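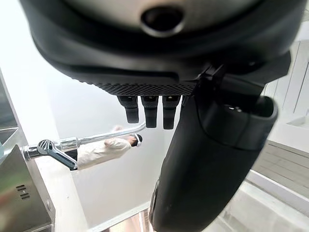

The tap at the sink, with its flat lever.

The kitchen in Tuvadby, September

Welcome to the gallery of our small kitchen on the ground floor in Tuvadby. Many of you know only the old one, with the brown doors and the window which did not open. The new kitchen has been in use for some months now, and Gülizar Akbulut says that she does not miss the old one.

I start with the tap, as it was the subject of the longest discussion we had. Erdal Altıntaş wanted one with two handles, like in his parents' house. Reiko Takagi wanted a single lever which she can push with her elbow when her hands are full of dough. We took the lever. The tap came from Dudás, the shop in Stulbridge near the bus station, and it cost 100 in their September sale. The first one they gave us had a wrong thread, so Erdal had to travel back with it, and the second one fitted at once. He still says that two handles are better.

One request from Gülizar: please do not leave the lever half open when you fill the big pot and go to answer the phone. This has happened 2 times already. The water went under the cabinet, and we had to take everything out and dry the shelf with towels.

The sink was easier to choose. We all wanted two basins, for we are used to washing vegetables and dishes at the same time, and in the old kitchen somebody was always waiting. Raghavendra Pillai measured the countertop three evenings in a row before he allowed anyone to cut it. I found this too much then, but I must say that the sink sits very well.
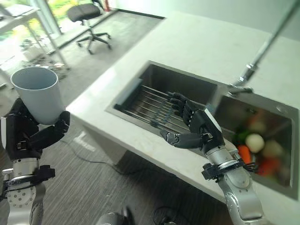

Double sink in the white countertop, rack on the left basin, vegetables in the right one. The cup is one of the tall white ones.

The metal rack is my favorite thing in the whole kitchen. It lies over the basin, you put the wet things on it, and the water goes down where it should go. When you need the basin, you take the rack away and lean it against the wall. Please wash it sometimes also from below.

The vegetables are for soup, as usual. Oğuzhan Uçar brings them from the market early, and his rule is that everything gets washed before it comes near a knife. He peels the carrots very thin and keeps the green leaves for the end. If you would like his recipe, it hangs inside the cabinet door, in Turkish and in English. The English one is translated by me, so please ask if something is not clear – one reader has already used "a hand of salt" and it was too much.

About the cups I get many questions. We have two kinds for every day. The tall white ones are for tea. The light-blue ones are plastic, and they are for water and for the children.
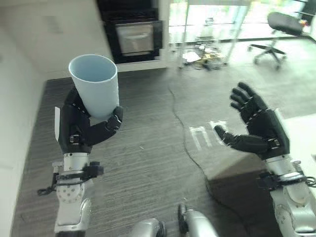 Seven of the blue cups are missing at the moment. If you have taken one home by mistake, you can put it back any time and no questions will be asked. The spare key is in room 315, and Reiko is there until four in the afternoon.

We are still looking for a good solution for the lids of the pots. Raghavendra has drawn a holder for the inside of a cabinet door, and Setora, who made our shelves, will look at the drawing. I will add pictures of it when it is ready. Who has better photos of the kitchen, especially with people eating in it, please send them to Gülizar. She collects them for the spring page.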